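Rules for sharing a table with a robot hand
Urkilari project, final report
Anahera Donnelly, January 6, 2022

Why I ended up writing rules

When I signed up for Urkilari I figured I'd be writing grasping code all semester. I did write some! But my advisor, Sławomir Czarnecka, asked me in the second week what our rules were for working next to the hand, and I said "be careful," and he just kind of looked at me. So my project turned into a set of house rules for our lab, plus a log of how well we followed them.

What we had before

One page taped to the door, from back in July. It said to know where the emergency stop is and to wear closed shoes. Fine advice, but it had zero to say about floors, cables, chairs or where your own fingers should be while somebody else is at the keyboard.

I read what I could get at through the library on robot safety, and a lot of it is written for factories with fences and a person whose whole job is this stuff. We have carpet and rolling chairs. I borrowed the general idea (find the hazard, try to get rid of it, and only then start putting up signs) and wrote my own list from there. It's a lab rulebook and it doesn't replace a proper risk assessment, which the department still has to sign off on.

How I tested it

I logged 348 runs with a paper checklist clipped by the keyboard. Whoever was driving ticked it before starting, and I went through the sheets every evening with a highlighter. Version one of the checklist was way too long and people (me included) ticked straight down the column without reading. Version two fits on half a page and takes 30 seconds. I typed all of it into Zaki, our lab logging tool, and that's where the tallies come from.

The rule people skipped most was the cable one. I'd honestly expected it to be the chair rule! Cables are just hard to see once you've been walking over them all week.

The rules, version two

1. One driver at a time, and the driver says "moving" out loud before every start. Yes, it feels silly. Do it anyway.

2. Keep 400 mm between any part of you and the hand while power is on. There's a stick cut to that length hanging on the hook by the door.

3. To pick something up or move it, stop first, say "stopped," then reach in. Dropping an object is cheap, so never try to catch one.

4. Trays and containers get put down before power goes on, and they stay put until it's off. If one has to move, that's a new run and a new checklist.

5. Look at the floor as well as the table. The hand spends time out past the table edge, over the carpet, so the space under it counts as work area too. Loose cables get routed away from where people stand, and chairs get rolled back. 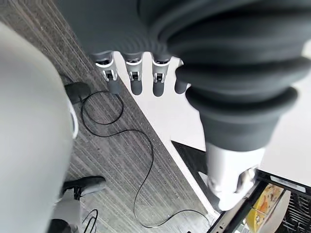 6. Write down every stop, even the boring ones. Time, who was driving, what made you hit it. One line is plenty, and if you're not sure whether it counts, it counts.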